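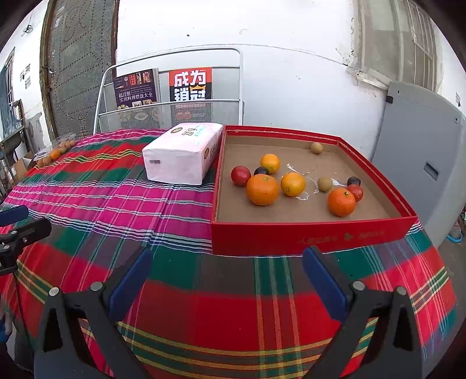 *Both fingers open, with the fruit tray ahead.*

Samira Qudah had her budget open before I had my coat off. It is a single sheet, taped at the fold, and she has been carrying it between the workroom and the office since June. "Ask me about any line," she said. "I mean it! I've had to defend all of them already."

Qudah plans equipment for Ciko, a small automation outfit in Cornthorpe that wants to put a pair of robot arms to work sorting and packing mixed fruit. The project is called Stillent. The arms haven't been bought yet, and she is completely relaxed about it. What she has been spending money on is everything that comes first, starting with hand-held grippers – the kind a person holds and works, so that the movements can be recorded and used later to train the arms.

"People hear 'robot project' and they want to see a robot," she said. "I get that, I want to see one too. But an arm is the biggest check we'll write, and I'd like to know what it has to do before I sign it. How wide does it need to open? How hard can it squeeze a plum? We can learn a lot of that with a tool in your hand and a bag of groceries."

The groceries matter to her. She keeps them on their own line in the budget, and when I called it the cheap line she corrected me right away. Fruit goes soft. It gets handled over and over, and a fruit that has been picked up all morning doesn't behave like one fresh from the store. Her first draft allowed for one shopping trip a week. The current one allows for two, plus a little extra for what she calls "the odd shapes."

"Oranges are easy to love," she said. "They're round, they're bright, they forgive you. Then you pick up a kiwi and it's got that fuzzy skin, and it's longer one way than the other, and you find out whether your pads are any good."

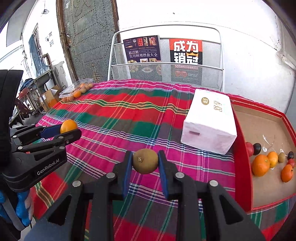 *A kiwi between the blue pads. The second gripper has a small citrus fruit.*

Pads, then. I had expected to spend most of our talk on arms and software, and we spent a good twenty minutes on finger pads instead. Qudah treats them the way a bike shop treats tires. They wear, they pick up juice, and the whole set of recordings is only as good as the grip. She set aside $771 for pads, spare screws and cleaning supplies for the first season and got some raised eyebrows over it.

"Fadi thought I'd slipped a digit," she said, laughing.

Fadi Zoubi, who signs off on purchases over at the main office, remembers it a bit differently. "I asked a question," he told me on the phone. "I asked why the spares cost more than the table. She sent me two pages. I approved it after the first one." He has since asked for the same line to be added to another of his projects.

The bigger argument was over how many grippers to get. A single one would have been enough for plain pick-and-place work, and it would have freed up money for a better computer. Qudah wanted two from the start. Her case was simple: the finished station is meant to have two arms, and a person using one tool moves in a different way from a person using two. You reach differently, you wait for your own other hand, you pass things across. If the plan was for two arms, she wanted recordings made with two tools.

"Chunhua did the persuading for me," she said. Chunhua Yao runs the recording sessions, and her contribution was to invite everyone who had an opinion to come and try it. "I gave them two grippers and asked for one fruit in each," Yao said. "They all slowed down so much! After that we talked about money in a much more useful way."
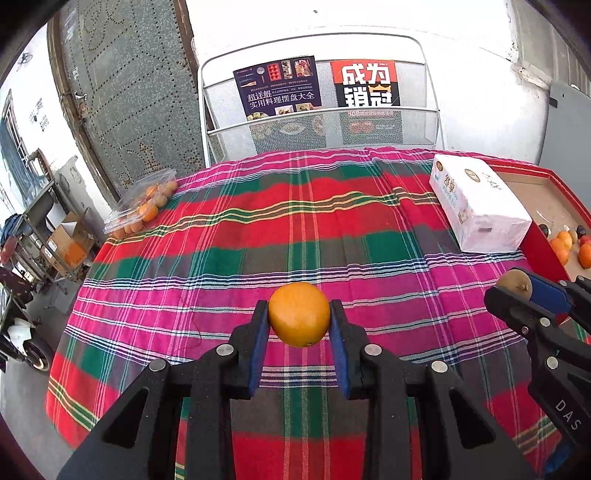 Yao's own wish list is shorter than I would have guessed. She wants more surfaces. The plaid cloth is staying, she said, and she's fond of it, but she would like a plain one, a dark one and something shiny, so that the arms don't end up knowing only one table. She wants trays in more than one depth too. Qudah has penciled in $70 for all of it. "That might be my favorite number on the page," she said. "Seventy dollars, and it could save us weeks."

She is just as keen on the things she decided against. A special lighting rig came off the list early. So did a custom work table with a frame around it, priced by a local firm, Wibisono, whose people she liked very much and may yet go back to. "It was a beautiful table. But I don't want the room to be perfect. The place these arms are going to work won't be perfect. There'll be boxes by the wall and books on the rack and somebody's tissues next to the tray, and I want all that in the recordings."

I asked how she budgets for time, which was the part of the sheet I understood least. Each session is entered in hours, with a wage next to it, and next to that a column marked "rest." Holding a gripper in each hand is tiring, and Yao won't let anyone go past 20 minutes without putting them down. When Qudah first did the sums she left the breaks out, and the plan came up short by a good margin. She fixed it by adding days, and she tells every visitor about it, because she thinks it's the mistake other small teams are most likely to make.
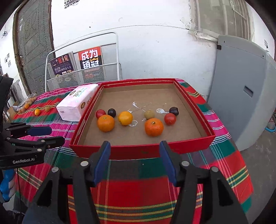 The mess has a line as well. Cloths, spare trays, new cardboard. Cardboard trays don't wash, and Adwoa Kyei, who looks after stores, buys them in packs of 31 from a supplier with strange ideas about pack sizes. "Adwoa asked me how many trays I'd ruin," Qudah said. "I told her up to one a day. She wrote it down and didn't argue, and I nearly hugged her."

And the arms? She has quotes for three kinds and won't say which she prefers. The decision will wait until Yao's recordings have been gone through, mostly to see how far people really reach and how wide they open the fingers when they come in over the rim of a tray. If the reach is shorter than everyone assumes, a smaller arm will do, and the difference would pay for a second station.

"That would be so good," she said, and turned the sheet over to show me where the second station would go. She had already drawn it, in pencil, with room left for the groceries.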